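Stovomia Laundry Soak 44
Ref 707. Unscented. Made for us by Gatti.

Powder soak for work clothes, sports kit, bibs, tea towels. Gets at grease and grass mainly. Not a full detergent so you still need your normal wash after.

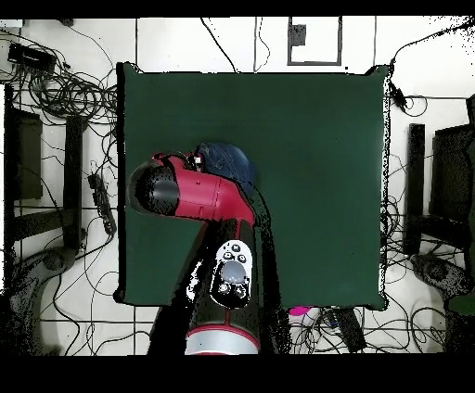

Tub holds 24 scoops. One scoop to a bucket of warm water, two if its really bad. Leave an hour, overnight for collars and cuffs. Don't go longer than that with anything dark.

Safe on cotton, linen, denim, most poly mixes. NOT for wool, silk or leather trim. Check the label first, and test a hidden bit if the colour is new.

Old formula (the Dindanance tub, blue lid) is finished. Same scoop fits the new one so hang on to it.
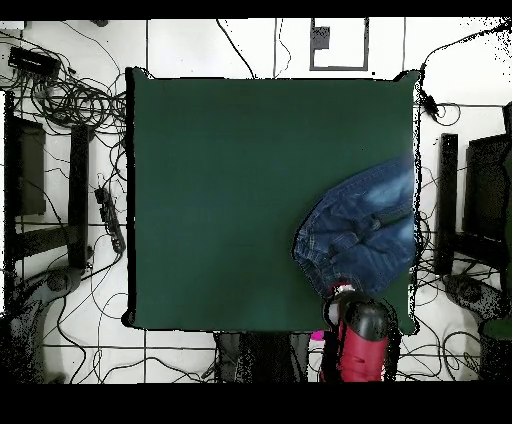 Turn things inside out before soaking, zips done up. Empty pockets. Rinse once in cold, then wash at whatever you usually do. Oil marks may need a second go, rub a bit of damp powder in with an old toothbrush and leave ten minutes.

Keep the lid on tight, powder clumps if damp gets in. Still works, just break it up with a spoon. Gloves if you have sensitve skin. Keep away from children and pets.

Sizes
Tub, 24 scoops: in stock
Refill bag, ref 451: back in February

Collection from the Nincombe shop, ring first for more than one box. Unopened tubs can come back within a month, keep the receipt. Opened ones no, sorry.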